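Kedir Wubshet has a rule about sleep: the toy gets finished first. When I reach him he has been up until three with a batch of resin heads, and he still talks faster than I can type.

"I love this stage," he says. "You pop the mold open and there's this little face looking back at you. I've done it hundreds of times and I still yell."

The face belongs to Stimitz, the droopy-eared night watchman who has become Kedir's signature character. Stimitz began as a doodle on a bus transfer, turned into a sticker, and then sat in a sketchbook for years before his friend Ladan Moradi talked him into sculpting it.

"Ladan said, 'You keep drawing him from the front because you don't know what his back looks like. Go find out.' She was right! I had no idea he had a tail."

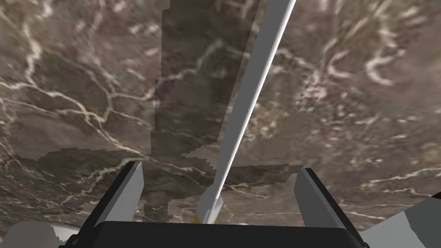 The first run was tiny, cast in a borrowed kitchen with a pressure pot that leaked. The new one, out in July, is 137 pieces, every one cast and painted by Kedir himself. Seven of those will be one-offs with their own lanterns and coats, and he won't tell me a thing about them except that one is "very, very orange."

I ask where the colors come from, because the palette on this run is gorgeous, all rusts and dusty blues.

"Rocks," he says, laughing. "Rocks and old raincoats. I'll see a stripe in a cliff and think, okay, that's his left sleeve. Then I spend two weeks mixing it and it comes out looking like soup, so I start over."

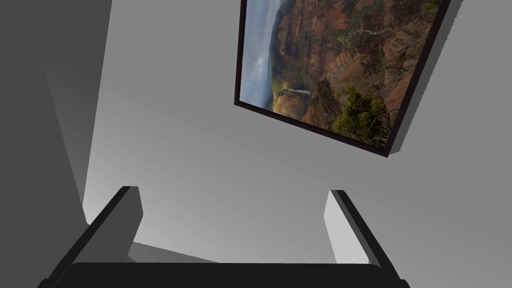
Canyon country in rust, ochre and tan.

He is just as happy talking about other people's work. He goes on at length about Samran Saithong's soft vinyl beasts ("the teeth, man, look at the teeth") and about Sandrine Texier, who taught him to thin his paint properly over one long, patient weekend. The two of them are now planning a joint figure called Prosach, half goat and half lighthouse. She is sculpting the goat. He got the lighthouse, and he's thrilled about the stairs.

Before toys he drew one creature a day for a year, all 365 of them on index cards, and he still raids the box when he's stuck. Prosach's horns came from card 104, which he held on to for ages without knowing what it was for.

Does he ever want to hand the casting off to a factory?

"Maybe for a bigger guy someday. I'd like a Stimitz you need both arms to carry. But I'd miss the sanding. I put on a record, I sand ears, and by side two I've usually figured out the next one."
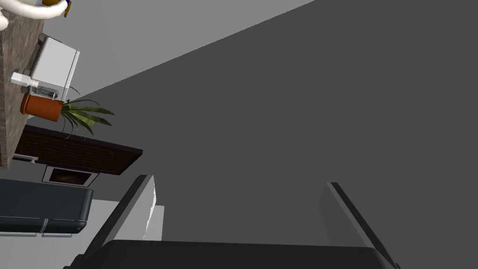 Gray on gray, with speckled stone along one side.

Stimitz goes up in Kedir's online shop in July, with a few held back for anyone who comes by his table at the MacRitchie toy fair. Bring a sketchbook if you have one. He trades drawings, and he'll want to see the backs.

Recent posts
Beverley Tapley's Felt and Resin Owls
Jukiris Series Two: First Look
Studio Visit: Samran Saithong
Painting Soft Vinyl Without Tears
April 2022 Release Roundup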